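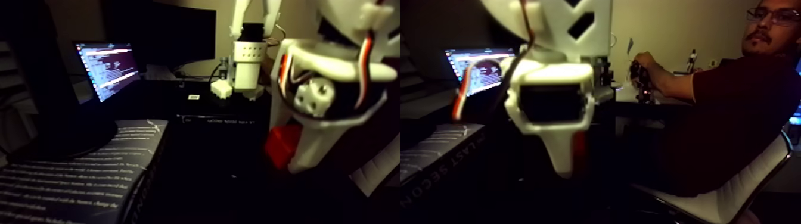

Ticket 889: gripper on the desk arm twitches, then won't close fully

Opened by: Thomas Rizzi
Machine: Wallari desk pair, the arm with the red finger piece
Status: open, waiting on a part

First entry, 09:40

Right, so the gripper has started doing its little shiver again. I ask it to close, it gets most of the way, buzzes, and backs off. It did this in July too and I never wrote it down properly, so I'm writing it down now! The other arm is fine (same firmware, same power supply), so I don't think it's the controller.

The servo cable hangs in a big loop off the top of the gripper and I've never loved it. My first guess is that the plug is getting tugged whenever the wrist rolls.

10:15

Power off, plug out, plug back in. No change. Wiggled the cable with the power on and the wrist parked, and the position reading didn't budge. Ximeng reckons a bad plug would drop the servo off the bus completely, and ours never drops, it just sulks. Fair point.

11:30

Ran 200 open and close cycles with nothing between the fingers. It buzzed on 97 of them, nearly all after the first few minutes. I put a finger on the servo case afterwards and it was properly warm, much more than the one on the other arm.

So it's working too hard. Took the horn off and moved the finger by hand – there's a tight spot near the closed end, you can really feel it. One of the horn screws was also done up far too hard (probably me, sorry).

13:50

Cleaned the pivot with a dry brush, put the horn back with the screws just snug, and set the closed position again. I backed the closing limit off a touch as well, so it isn't pushing against the hard stop all day.

Another 300 cycles: only buzzed near the end. Much better, but the tight spot is still there and I don't want to hide it with settings.

Reply from Lucrezia Pellegrini, 14:20

Don't sand the pivot, please! We did that on the Stomum arm and ended up with a floppy finger. Print a new one and swap it.

14:35

OK, no sanding. New finger is in the print queue. Until it's fitted, please keep the closing limit where I've left it, and switch the arm off if the buzzing lasts longer than a second or two. I'll clip the cable loop up higher when I have the gripper apart, and then run the same 300 again.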